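Small wooden drawer unit – the drawer sticks. Wax or new runners?

Ghazal Rostami
Hello all, I have a little one-drawer cabinet in honey-coloured wood which I'm terribly fond of, and since April the drawer has been catching halfway. Do I sand it, wax it, or give up and buy runners?

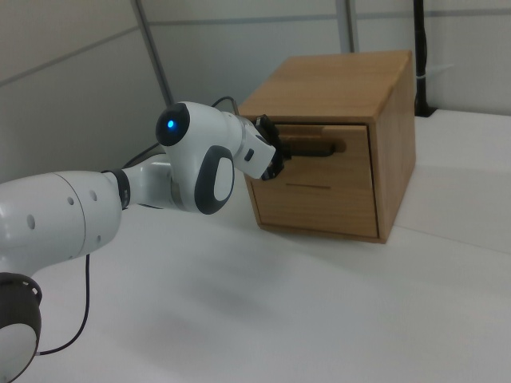
Said Kabbaj
Candle wax. Always worked for my mum!

Zoltán Mészáros
Lovely piece, and please don't sand anything yet! Take hold of the black handle in the middle, not at one end, and pull slowly.
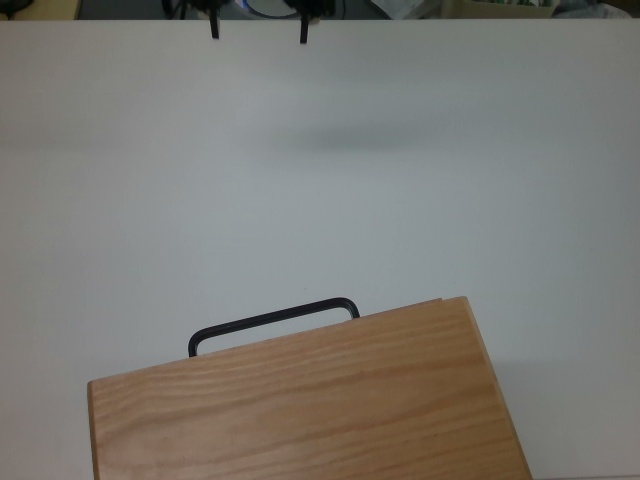 If it still catches, empty the drawer and draw it out as far as it will go – you want a good look along the side.

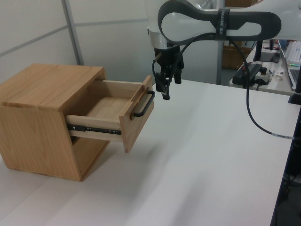 Younes Belhaj
Sorry, Said, but wax won't help much, as it has a metal slide. I had nearly the same trouble with mine, and it was fluff and 2 loose screws. Brush the slide out with an old toothbrush, nip up the screws (gently!) and try again before you spend any money.

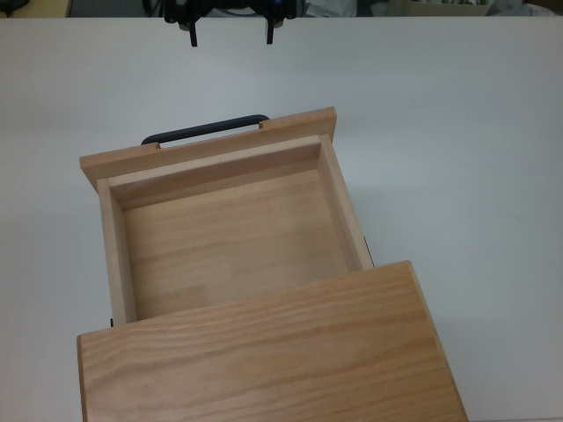

Drawer open and emptied, seen from above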